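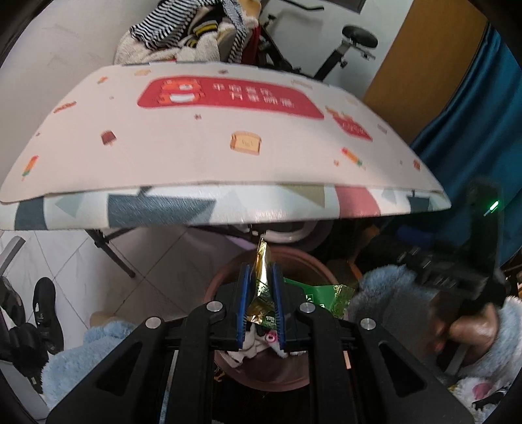 Home | Topics | Storage | Laundry | Floors | Members | Log in

Folding table in the laundry corner has turned into a dumping spot

Posted by Zdeňka Šťastný

We have a folding table in the back room, next to the door. I bought it to fold laundry on. What happens is the clothes and blankets get piled on top, then a basin of whites goes on the floor under it, and then snack wrappers and packets end up in the basin or next to it. Last week I ran a load with a foil wrapper in it and spent the evening picking gold bits off pillowcases.

The exercise bike is behind the table and can't go anywhere else. The room is small and tiled. There is a curtain near the door so I can't put a tall shelf on that side. I have looked at the Pamen rolling cart but it costs 51 and I would like to try something cheaper first. How do other people keep trash and laundry apart in a room like this? Also, is there a way to get the last of the foil off cotton?

Print this page | E-mail to a friend

Daniyal Minhas

Foil first. Let everything dry all the way, take it outside and shake it hard. Then go over it with a lint roller or wide tape. Don't wash it again before you do that, the pieces only get smaller. Wipe out the drum with a damp cloth and check the filter. I had some left in the door seal, so look there too.

For the table, I would stop using the floor under it for laundry. Ours was the same. An open basin at floor level catches whatever falls off the edge or gets tossed at it. I put the whites in a bag with a drawstring and hung it from a hook on the back of the door. The basin now only comes out for soaking.

Then put a small trash can with a lid where the basin was. It has to be right there, within reach of where people stand and eat. We had one by the kitchen door and it made no difference at all.

The pile on top is harder. What worked for us was sorting blankets out of it. Blankets take up most of the room and they don't need folding every week. One went in a flat bag under the bed and the pile was half the size.

Wuvau_mom

Fold the table up when you aren't using it. No table, no pile.

Workneh

I agree with the lid but get one with a pedal. The swing kind gets things left on top of it.

One more thing about the table. If it is a light one with folding legs, don't lean on it to reach the bike - mine went over that way in March with a full stack of towels on it. I keep a gap between the two now, enough to stand in.

I would skip the cart. You would have to move it each time you wanted to get on the bike. A cheap basket with handles on top of the table does the same job, and when it is full you know it is time to fold.

Print this page | E-mail to a friend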